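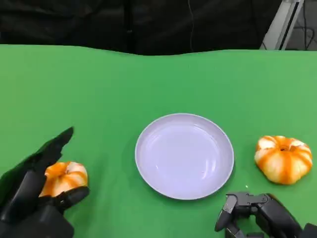 The first thing Ilango Raju does when I arrive is take a CD off me. I'd brought one along as a sort of peace offering, a compilation I burned for a car journey years ago, and he holds it up to the window and tilts it about before he says hello properly.

"You wrote on it in biro," he says. "Oh dear. Well, come in."

Ilango mends CD players. He does the odd cassette deck and he'll look at a turntable if you're nice to him, but it's CD players he loves, and the back half of his shop in Morside is shelved with them up to the ceiling. He learned the trade from his uncle, Ilango Menon (the family is fond of the name), who used to fix radios and tellies and thought compact discs were a fad.

"He'd hand me every one that came in, because he couldn't be bothered with them," Ilango tells me. "I was 15. I had the lid off a player that first afternoon and I just watched the disc go round and this tiny lens bobbing up and down underneath. I thought it was the best thing I'd ever seen. I still do, a bit!"

I ask what goes wrong with them most often, expecting something about lasers.

"Belts," he says straight away. "A rubber belt that works the drawer. It goes soft or it goes stiff, and the drawer won't open, and people think the whole machine has had it. They've been told the laser's gone. I've had people in nearly crying over a belt."

He charges £15 for that, belt included, and he'll do it while you wait if Rekha Sundaram is in to mind the till. She works there four days a week and does most of the talking on the phone, and she has views of her own about lasers.

"Don't buy the cleaning discs with the little brushes on," she calls over from the counter, when she hears me ask. "Some are all right. Some of them are like sweeping your eye with a broom."

Ilango is gentler on the subject but he agrees. He uses a cotton bud and a drop of alcohol, and he doesn't press. If the player still skips after that, he looks at the rails the lens travels along, where the old grease turns to something like toffee. Only then does he start thinking about a new laser, and by that point you're into a conversation about money.

"I always ask what they paid and what it means to them," he says. "Sometimes it was their dad's. Then I'll hunt for the part. I've got 300 players out the back that don't work, and there's usually something in one of them that does."

The pride of the shop is a big silver Gudel, which weighs as much as a small dog and takes four seconds to open its drawer. He puts my compilation in it. We wait. It spins up, thinks, spins down again, and the display says no.

"Not your biro's fault," he says kindly. "You didn't finish the disc. When you burn one you have to close it off at the end, or an older player can't find the list of what's on there. Your car could probably cope. This one's fussy — it was built before people made their own."

I tell him it did play in the car, and he looks pleased.

We get on to streaming, as I suppose you have to. I was braced for a rant and didn't get one. He streams in the van. What he likes about a disc is that it stops. He says he used to put an album on to wash up to, and when it finished he was done, whether the pans were or not. Half his younger customers tell him something similar, although one of them, Emerson Rangel, bought a portable Jorkum last December purely for the clunk of the lid. He's been back twice since to have it tightened up.

"He plays it on the bus," Rekha says. "It skips on every speed bump. He says he doesn't mind."

Does Ilango think there'll be work in it for much longer? He shrugs and goes to find me a tea towel, as I've put my mug down on a circuit diagram. The belts he can get. The lasers are harder, and some of the cheap replacements are poor. He buys two at a time now and tests both, and keeps the better one.

Before I leave he gives me my disc back in a paper sleeve, with a felt-tip pen, the soft sort. He wants me to make it again, properly this time, and bring it in to try on the Gudel. I've said I will. I just need to find a computer with a drawer in it.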